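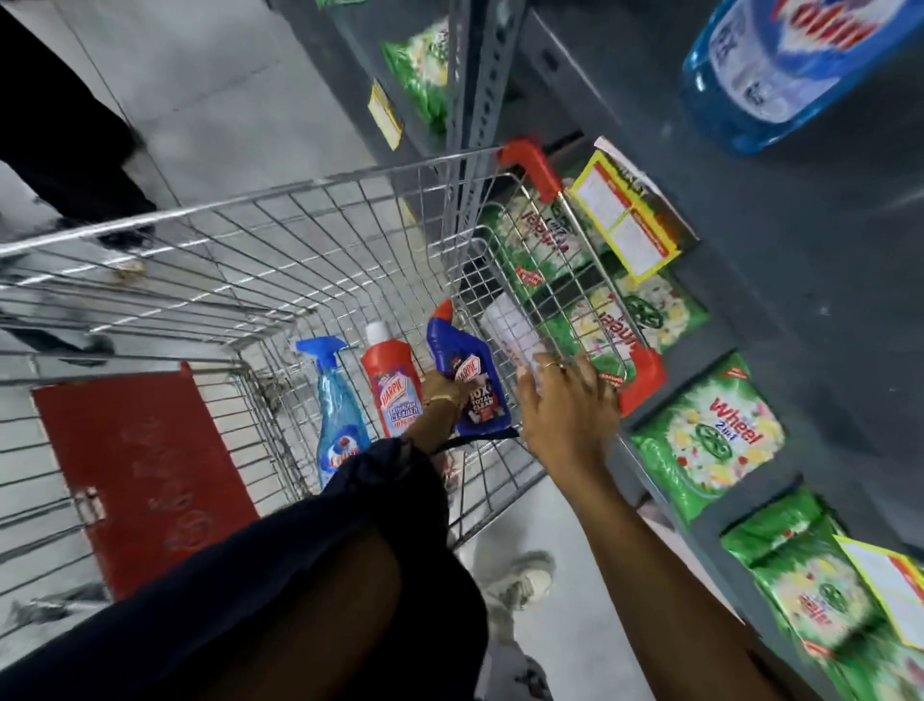 Who can take part in the household supplies diary?

Any adult who does at least half of the shopping for the home they live in, whether that home has one person in it or several. You do not need to own or rent the property, and you do not need any interest in the subject.

Study reference 2157
Run by Osidis on behalf of the Prurnness project
Study lead: Lorena Gaete
Fieldwork: Dilek Saraç and Remzi Uysal

Purpose of the study

Prurnness is a study of how homes run out of things. Most published work on household spending is based on receipts, which record when an item is bought but say nothing on how long it stays in the cupboard, whether a second one was already there, or how much is left when it is replaced. The diary is intended to fill that gap for non-food goods: paper, soap, washing powder, surface cleaners, bin liners, light bulbs and batteries.

The findings will be used to build a model of stock levels in the home. They will not be used to rate products against each other, and participants are not asked to change what they buy or where they buy it.

What is involved

The diary runs for five weeks, beginning in November. Before it starts, a fieldworker will telephone you to agree a list of the goods you normally keep. This list is then fixed, although items can be added if you buy something new.

During the diary period you will be asked to:

Record each purchase of a listed item on the day it comes into the home, with the pack size and the price paid.

Record the day on which each pack is opened and the day on which it is finished, thrown away or given to somebody else.

Complete a short cupboard check once a week. This takes about 5 minutes and should be done after 18:00, on whichever evening suits you, but on the same evening each week.

Keep receipts until the closing interview. Online order confirmations are accepted in place of paper receipts.

Entries can be made in the printed booklet or in the web form. Please choose one at the start and keep to it -- entries split between the two have to be matched by hand.

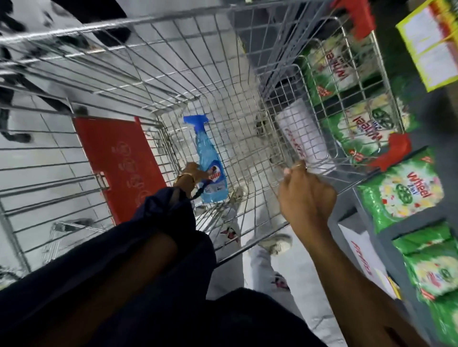 Who we cannot include

We cannot accept applications from homes where cleaning is carried out under contract, or where supplies are bought by a landlord or managing agent. People who work for a maker or retailer of household goods are also excluded, as are those who took part in the Flanora pilot. Only one person per household may apply. If two people share the shopping equally, decide between you who will keep the diary; the other may help with entries.

Payment

Participants who complete the diary and both interviews receive £80, paid by bank transfer after the closing interview. Those who withdraw part-way are paid for each full week completed. The cost of goods is not refunded. Payment may affect some benefits, and you should check this before applying.

Data and withdrawal

Names and addresses are held by Osidis and kept apart from diary entries. Receipts are scanned, card details are removed, and the originals are returned on request. Coded entries, without names or addresses, will be passed to Bilgin for analysis. You may withdraw at any time without giving a reason. Entries already coded can be removed up to the point at which the data set is closed -- the closing date for this will be given in your consent form.

How to apply

Ask for an application form from Kevser Tatlı at the Osidis study office, quoting reference 2157. The form covers household size, type of home, storage space and usual shopping pattern. Places are allocated so that small and large households are both represented, so an eligible applicant may still be placed on the reserve list.

Questions on data handling should be sent to Volkan Güneş at the same office. The telephone line is open from 09:30 to 16:00.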